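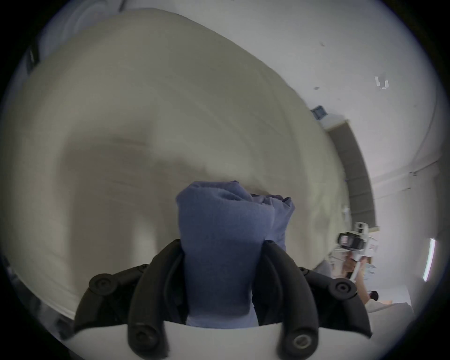 Two-finger hand gripper closed on a folded blue cloth.

Print this post | E-mail this post

The hand-held grippers at the Livaris site came due for their quarterly inspection in March, and this entry records the work performed. Readers who follow the Sistitberg maintenance notes will find the schedule unchanged from last year. The procedure has been revised in two places, both concerning the finger joints.

Each unit is withdrawn from use after 300 hours of handling. The inspection begins at the base, which is wiped clean and checked for cracks. The fingers are then opened fully and released, and the technician notes any hesitation at the joints. A joint that binds is taken apart, cleaned with a dry brush and reassembled. Lubricant is no longer applied to the pivots. In past quarters it collected lint from the textile work, and the buildup was the most frequent cause of uneven closing.

The screws at the joints are tightened in two passes, left finger first. The earlier instruction called for a single pass. Desmond Mercado, who holds responsibility for the bench, requested the change after several units arrived from Uvevmont with one finger set noticeably stiffer than the other. The two fingers must meet at the center line. Where they do not, the linkage is reset and the check repeated.

Acceptance is carried out on cloth. The technician closes the fingers on a folded piece, holds it upright and then releases it, for a total of 50 cycles. Soft fabric has proved a more demanding test than the foam block previously specified, and a worn inner surface that holds foam without difficulty may let a thick fold slip. Any slip is entered on the card, and the finger surfaces are replaced in pairs. The cycle count begins again after a replacement.

Eight units were inspected this quarter. Six were returned to service without new parts. The remaining two required finger surfaces, which were drawn from the Kang stock and fitted on Friday. More than 200 surfaces remain on the shelf, and no order will be placed before summer.

Operators are reminded that inspection cards must travel with the unit. A gripper received without its card will be treated as overdue and given the full procedure, regardless of its recorded hours.

Print | E-mail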